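Tratgate Home Notes opens its small-bedroom guide to everyone

FOR RELEASE IN OCTOBER

I've been writing about other people's bedrooms for long enough to know that most of the advice out there is meant for big ones. Big bed, big window, a bench at the foot of it with a throw folded just so. My own spare room has a mattress on the floor, and I love it, so this fall I'm putting out the guide I wanted when I set it up. It's called The Floor Bed Guide, it's free, and it comes from Tratgate Home Notes, which is me, a kitchen table and a mailing list of 3000 very patient readers.

Pages go up on the Tratgate site on a Tuesday in October, at 11 in the morning. You can read them on the screen or print them, and there's nothing to sign up for.

The guide starts with the mattress, because everything else in the room takes its height from that. When a bed sits low you look down on all of it, and you notice the fabric a lot more than you would on a tall frame. I've come to like a cover with some shine and a small pattern, the kind with quilting stitched in diamonds and a bit of piping along the edge. Bright bedding looks great against it, too! 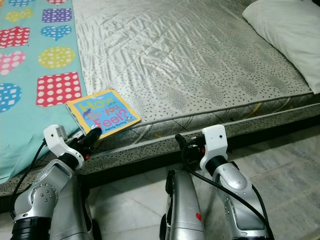
Photo: Tratgate Home Notes. Free to use with this release.

Gray and turquoise was my starting point, and I'm not sorry. The gray is calm and goes with any pillowcase you own, and then the blanket can be as loud as it likes. I know plenty of people will tell you to keep a small room pale from corner to corner (I've had the letters), but one thing with real color on it makes me happy every time I walk past the door. The guide has two full pages on picking that one thing, with notes on fleece, cotton and knit, and which of them slide around on a satiny cover. Fleece slides a little. I still use it.

Next comes the part my readers asked for most, which is what to do with the rest of the floor. Once the bed is down there, the floor becomes the room. You sit near it, you look across it, you set your cup on it. So anything standing on it had better be something you use, and it should be easy to pick up with one hand. My rule is that seats fold or weigh next to nothing, a fan goes on a pole so the air gets over the bed, and a bucket is allowed to be purple. Cushions live on chairs in the daytime. Cords go along the wall if they possibly can, and I say that as a person with cords.
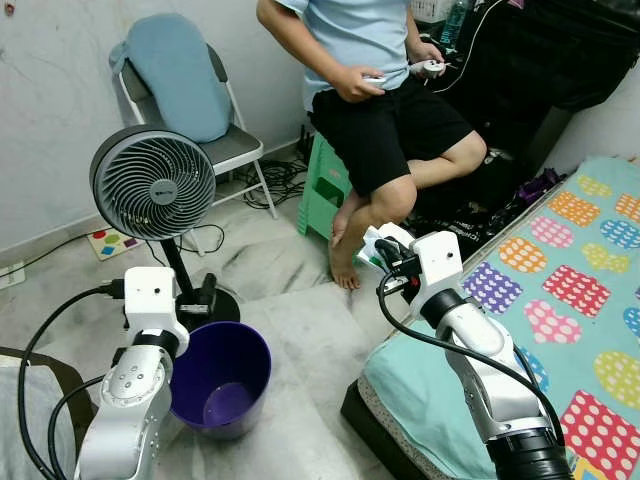 What's in the guide

There are three parts, and you can take them in any order.

Part one is the bed itself: where to put it, which side to leave open, and how to air it. I lift mine and lean it against the wall on Saturday mornings while the coffee's going, and the guide has a page on doing that alone without knocking a picture down.

Part two covers bedding. Sizes, washing, how many blankets a guest will want in a strange house (more than you think), and a long and probably too fond section on patterns. I asked the mailing list for their favorites and got stripes, checks, one set with sailboats, and hearts, hearts, hearts. A whole page went to hearts in the end.

Part three is the floor. Stools, chairs, fans, baskets, lamps, and a drawing you can fill in with your own measurements. The drawing was tested in my hallway, my sister's den and a friend's attic, and it came out different each time because the first two versions had no door on them. It has a door now.

A word about blankets

Since the blanket page is the one I've already had mail about, I'll say a little more. People want to know how you make a floor bed look made. On a tall bed you tuck everything in and the sides take care of themselves, but down low a tucked blanket looks tight and a bit sad to me. I lay mine along one side, let it hang over the front edge, and leave the rest of the cover showing. It takes no time at all and you get to see both fabrics.

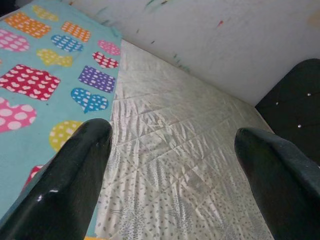 My quarrel with most bedding catalogs is that they show you one pattern at one size, over and over, until you can't look at it anymore. I get four or five of these in the mail every season and I read every one, with a pen. What I look for is a print where the filling changes from piece to piece, so there's something to find when you're lying there not sleeping. Mine has a bright red heart with tiny white hearts all over it, and then a pink one with big white polka dots, and I've got opinions about which is better. (Red.) If you're choosing for a child, let them pick a favorite shape before you buy, and you'll have a bedtime conversation ready for months. If you're choosing for a grown-up, do the same thing and just don't mention it.

The guide also has a page of swatches drawn by Munasinghe, the little print studio upstairs from the bakery. They made the borders and the page numbers as well. I asked for plain and they gave me dots, and they were right. The printed copies come from Terneck, where they let me stand around and smell the paper for most of an afternoon.

Which brings me to walls. A low mattress pushed up against a white wall makes a nice clean corner, and it's also the place where blankets go to bunch up. I used to fight that. These days I let the top edge fold or roll over where it meets the wall – it makes a soft spot to lean on when you're reading, and there's less to straighten in the morning. Smooth the cover once with the flat of your hand, going the way the stitching runs, and leave the small wrinkles be. A quilted cover is puckered by nature and you'll never win.
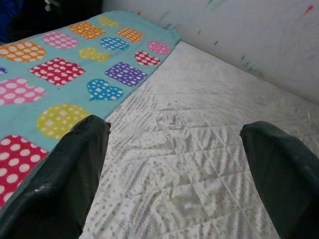

How to get a copy

The web version is free and stays free. Print it at home, share it with your neighbor, pin the floor drawing to the fridge. If you run a shop, a library or a waiting room and would like printed copies, write to the Tratgate desk and I'll send up to 11 at no charge while they last. Zuvel, the secondhand furniture store by the bus station, will have a stack by the register too, next to the folding chairs, and I can tell you from experience that you should sit in those before you buy one.

I'm also looking for rooms! If you've got a bed on the floor and you're fond of it, send me a picture and a few lines about what you put around it. You don't need to tidy first. I'll use as many as I can in the winter pages, where I plan to get into rugs, drafts and the great question of where to put a lamp when there's no nightstand.

Notes for editors

Tratgate Home Notes is a one-person newsletter about small rooms and the things in them. The pictures in this release may be used with any story about The Floor Bed Guide, credited as shown. I'm happy to talk by phone most afternoons, and I'm much easier to reach after three. Sample pages can be sent ahead of time if you ask, and please say whether you'd like the hearts page, as that one prints best in color.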